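Storage notes: 2.5-inch drives, caddies and labels

The March inventory of the Skondden storage nodes is closed. The final count is 673 drives, all 2.5-inch, and every one of them now has a line in the register with its serial number, chassis number and bay. Graziella Carbone has moved the old spreadsheet to read-only. Please stop adding to it. If you have a private copy, delete it.

Most of the time went into serial numbers. The labels on these drives carry a lot of small print in several sizes, and the serial is easily confused with the part number, which sits close to it on two of the models we run. In the first pass, 11 entries had the part number in the serial field. Su-chen Lu found them by sorting on string length. The entry form now rejects anything with the wrong number of characters for the model selected, so pick the model first and then type or scan the serial. Scanning is preferred. The handheld scanner is kept in the top drawer at the Praluvach bench and goes back on its charger after use.

Bay position is the second field people got wrong. Bays are counted from the latch side of the chassis, starting at zero, whichever way up the chassis happens to be on the bench. If a chassis is turned over for work on the underside, the count does not change. Fiorella Negri has put a strip of tape with the bay numbers on each chassis that goes through the bench. Leave the tape on until the unit is racked again. 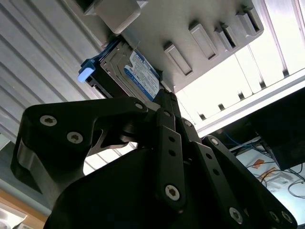
A 2.5-inch drive at its bay in a light gray chassis, with the blue caddy latch behind it.

Drive handling is unchanged from the last revision of the procedure, but a few points came up often enough during the count to repeat them.

Hold drives by the sides of the casing. Do not press on the label face when seating a drive. If it does not go in with light pressure, take it out and check the caddy rails before trying again. Bent rails were the cause in nearly every case we looked at.

The caddy latch must be fully open before the drive goes in and closed only once the drive is against the connector. Closing the latch on a drive that is short of the connector will bend the latch arm. We replaced 2 caddies in March for this. Spares are in the bin marked Flinitz, next to the blanking plates.

Caddy screws are flat-head and short. The longer ones from the mixed tray will go in and will also reach the circuit board on some models. The mixed tray has been removed from the bench. Screws are now stocked in bags of 200, one length per bag, and the length is written on the bag.

Drives removed for any reason go into an antistatic bag with a slip showing the serial, the chassis and bay it came from, and the date. A drive without a slip is treated as scrap and goes to Italo Bianchini for wiping and disposal. He will not look up where it came from.

Work on the Yeo chassis is next. These use the same drive size with a different caddy, and the two types should be kept apart on the shelf. The Yeo caddy is deeper and will not latch in a Skondden bay, although it will slide most of the way in. Dong-geon Kong is updating the bay map and needs the chassis numbers from each row before any drives are moved. Send them to him as plain text, one number per line, with the row name at the top.

Register access requests and corrections go to Graziella. Include the chassis number in the subject line.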